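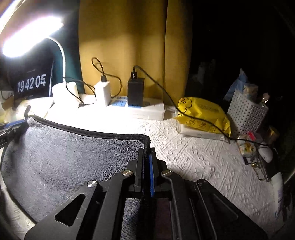

Hand-held gripper at a desk station, with lamp, clock and power strip at the back of the table.

Planning and buying hand-held grippers: frequently asked questions

Page kept by Nawal Salem, equipment planning, Lidach. Last revised June 2023.

Who can order through this page?
Any group at the Wirnum or Bonda site which has an approved budget line for the current year. If your line is still waiting for approval, you can ask for a quote, but we cannot place the order.

What does one station cost?
For the internal budget please use the sheet from Érica Vieira, which she updates when the supplier changes the prices. The sheet has one line for the gripper, one for the camera and mount, and one for the desk items. Do not copy prices from last year's request. The camera line has changed the most.

Do we have to buy the desk items from the same supplier?
No. The lamp, clock, power strip and mat can be bought at any office shop, and the colour is your choice. Keep the receipts and send them together, in one message, to Arlindo Holanda.

How many chargers should one power strip carry?
Please plan one free socket at each station. People always bring one more device than they wrote in the plan. If your operators also charge phones at the desk, tell us before the strip is ordered and we will choose a longer one.

Is a special table needed?
An ordinary table is fine if it does not move when somebody leans on it. Some groups put a tablecloth and a soft mat on top. Both are permitted and both go under "consumables", not under "furniture". I mention this as four requests in May came back for this mistake.

How long is the delivery?
The grippers from Brandão arrive 36 working days after the order is confirmed. Spare parts are faster if they are in stock, but I cannot promise a date for them.

What spare parts should we put in the first order?
Finger pads and pivot screws. Order the pads in packs of 8. The plates can wait until you need them.

Can we rent?
Yes, for a minimum of 8 weeks. The rent includes repair but not loss. After the rental you may buy the same units, and Saulius Mägi can tell you how much of the rent is subtracted from the price.

Who pays for training of the operators?
The group which places the order. Training is one half-day per person and must be written in the request as a separate line. We had a group who forgot it, and their grippers stayed in the cupboard until the next budget.

Our request was returned with code 69. What does it mean?
The cost centre is missing or is closed. Correct it and send the same form again, a new form is not necessary.

Where do I send a question which is not answered on this page?
To Vanderleia Frota at the Wirnum office, with your request number in the subject line.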